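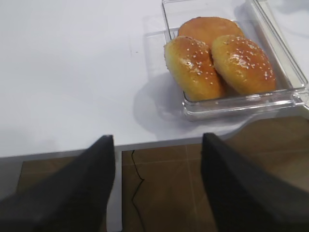

Keeping buns soft, quick version

Cool them all the way first. Lid on warm buns = soggy bottoms, every time.

Clear plastic box beats the bread bag – you can see what's left and nothing gets squashed. Snug is fine, stacked is not. Seeds fall off when you stack.

Counter for 2 days, then freezer. Not the fridge!! They go stale faster in there.

Freezing: slice first, bag them, squeeze the air out. Good for nearly 7 weeks, after that they taste like freezer.

Tops gone dull or wrinkly? Few drops of water, hot oven, couple minutes. Dont microwave unless your eating it right that second.

Wash the box between batches and dry the corners – old crumbs go moldy and take the new buns with them. Loose sesame in the bottom, tip it on a salad.

Updated October 27, 2023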